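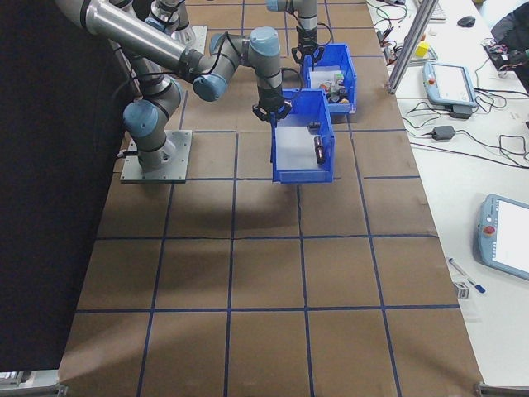

3.2 Collecting the demonstrations

We wanted our examples to come from ordinary bin-to-bin transfers, the sort of dull job that every small parts shop has plenty of. I'll describe how we gathered them in some detail, as the papers we learned from mostly skip this bit and we lost a good part of October to finding it out for ourselves. The task stays the same throughout: pick items out of one blue bin and put them in the other. We line the bins in white, which makes dark parts much easier for the policy to find, and we mark the table out in a grid with blue tape so that whoever is resetting can call out a cell and put a bin down in it. The tape is only there for us — the model never gets the cell numbers as input.

Each operator did sessions of 80 episodes at most. We'd planned on 100, but Elisa Morelli went through the early Wernon logs and found that the last stretch of every session was full of hesitant grasps and second tries, so we cut it. We kept the second tries, by the way. A policy that has only ever seen clean picks has no idea what to do after a bad one, and ours (trained on the tidy subset, see Section 5) would close on thin air and carry on to the other bin quite happily.

Parts came from two pools. The Kikside pool is a jumble of small things in mixed colours, and the Virkholm pool is panel hardware: push-buttons, emergency stops and contact blocks. I expected the jumble to be harder and I was wrong! Push-buttons have a wide head and a narrower body, so there are several places to grip one and most of them let it swing.

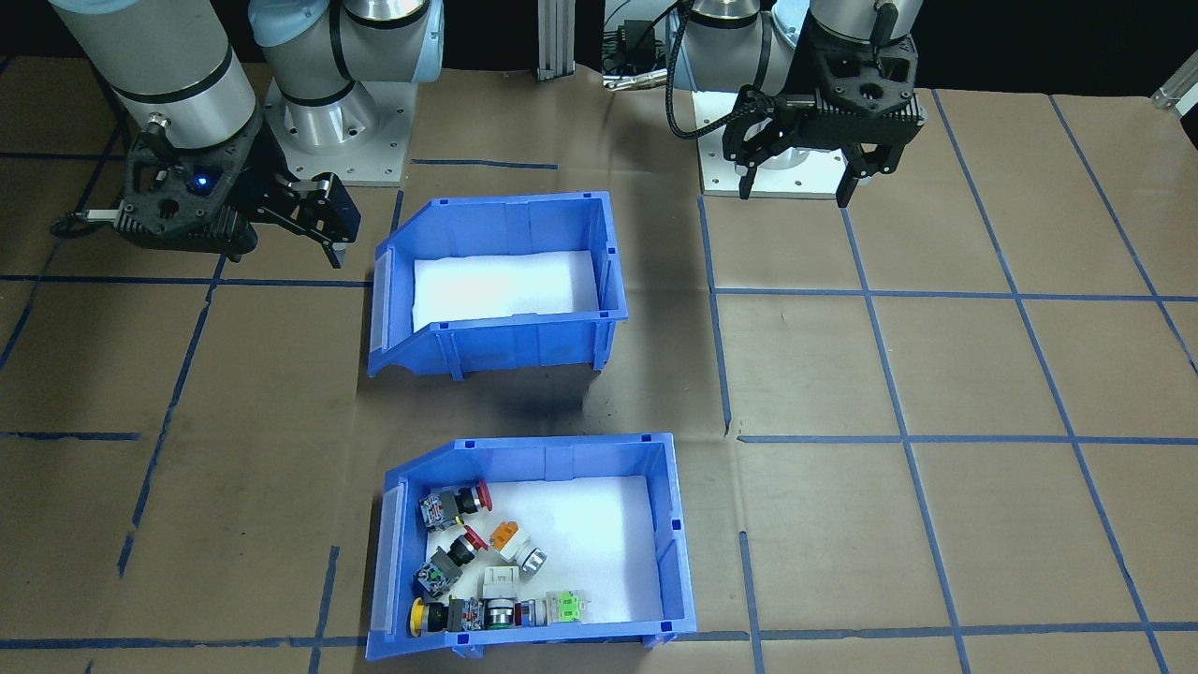 Figure 2. Panel hardware from the Virkholm pool in the lower bin, with the upper bin empty.

After filtering we were left with 2392 episodes. We trained on 2000 of them and held back the rest, split by session so that no operator's afternoon ended up on both sides. Filtering was done by hand, by two of us, and we threw out an episode only if the recording had gaps or the operator had given up partway. Where we disagreed, we kept it. The labelling tool is a lightly changed version of the one from the Dela Peña project, and the changes are listed in Appendix B.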